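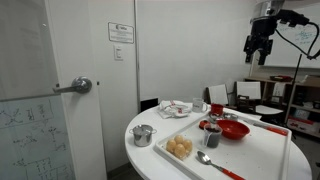 Gripper over the tray, with the cable heading off to the right.

From: Tahmineh Moradi
To: bench-arms list
Date: April 9, 2025
Re: Cable dressing on the Nura cell, and finger slop

Gijs Wuyts wrote:

> Hi Tahmineh, you mentioned in June that you had redone the cable on
> Nura and had stopped getting dropouts from the hand. Could you write
> up what you did? Ours loses comms whenever the wrist goes past a
> certain angle, and I've replaced the connector on it already.
>
> Also, how are you dealing with play in the fingers? We grab a mug
> fine but anything soft walks out of the grip. And do you bolt your
> tray down? Ruben says no, I say yes.
>
> Gijs

Hi Gijs, hi all,

Yes, happy to! I've been meaning to write this up for ages and kept putting it off, so thanks for the nudge.

Cable first. Our original routing had the cable strapped tight the whole way down the arm, very neat, and it was a disaster. Every time the wrist rolled, the last strap before the gripper acted as a hinge and all the bending happened in one spot. If yours drops out at a repeatable angle, I'd bet on a broken conductor right at your last tie. Flex it there by hand with the comms monitor running and the arm powered off (keep the hand on its own bench supply) and see if you can make it happen.

What we do now is leave a loose loop at each joint, with hook-and-loop straps only, no zip ties anywhere that moves. To set the length, jog each joint to both ends of the range you use, one at a time, then the nastiest combined pose you have, and leave 25 mm of slack beyond that. Strap it, then run the whole thing at low speed and watch the loops. You're looking for anything that snags on the joint housing or swings down far enough to sweep the table. Ruben Segers suggested marking the cable with a paint pen at each strap, and I love this. One glance in the morning and you know if something has crept.

The cable itself is a Clumach high-flex one. I'm sure others are as good. The one it replaced was ordinary patch cable and it died at 753 cycles, which I only know from the counter Tymofii had put in the script.

Now the fingers. 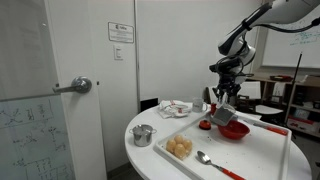 Play in the linkages is what I spend most of my maintenance time on, and I've come round to quite enjoying it. A stiff object hides slop, as you've seen with your mug: the fingers close until they can't, and it stays put. Soft things tell on you. That's why the sponge is my favourite test piece. Here it's hanging at a tilt just off the rim of the red bowl, and a tilt on its own doesn't bother me. What I check is whether the angle changes while the arm holds still. I pick it up, stop over the bowl, and watch the corner for a full minute. If it sags, something in the hand is giving. The linkages on this one are all out in the open, wiring too, so you can get a pick and a light in there without taking anything apart, but it also means crumbs get in, and our tray does collect crumbs!

The routine, such as it is:

Power off, arm at a comfortable height, a towel on the tray under the hand. I have chased one tiny retaining clip across the floor and would like that to remain the only one.

Dry brush on the linkages, then a lint-free cloth. No compressed air. Setsuko Shimada tried it on the Susen unit and blew grit straight into a pivot.

Wiggle every finger by its tip, side to side and then in the closing direction. Side play you can live with for a good while. Play in the closing direction gets looked at the same day.

One small drop of light oil per pivot, wipe off whatever you can see. Keep it well away from the pads. If you get oil on a pad, take the pad off and wash it, don't try to wipe it in place.

Redo the zero. I skipped this the first few times and then wondered why the grip felt different. Open fully, home, close on a gauge block, note the reading. If it has shifted from last time, write down by how much even if it seems trivial. We do all this every 2,000 cycles, plus any time food has been handled.

Check the finger wires where they pass over a link. Ours had rubbed shiny in 2 places and a short piece of spiral wrap sorted both.

As for the tray, sorry, I'm with Ruben. We leave it loose on the round table. I tried bolting one down early on, and when a finger caught the raised edge during a bad approach, the force all went into the hand. Loose, the tray slides and you have a good laugh and re-register it. The catch is that you do have to re-register it, so if you can't see your tray corners reliably, Gijs, you may be right for your own setup. Ours often sits at an angle to the room and the script copes perfectly well.

Still unsolved: the shoulder end of the cable. The loop there is bigger than I'd like, and on long reaches it drapes against the upper arm and rubs. A Goossens clamp was too stiff. Tymofii Yatsenko wants to try a light spring return and I think he's on to something, though I worry about it tugging on the connector. If anybody has done that on an arm this size, please send me the part and where you anchored it.

Gijs, let me know what the flex test says before you order another connector!

Cheers,
Tahmineh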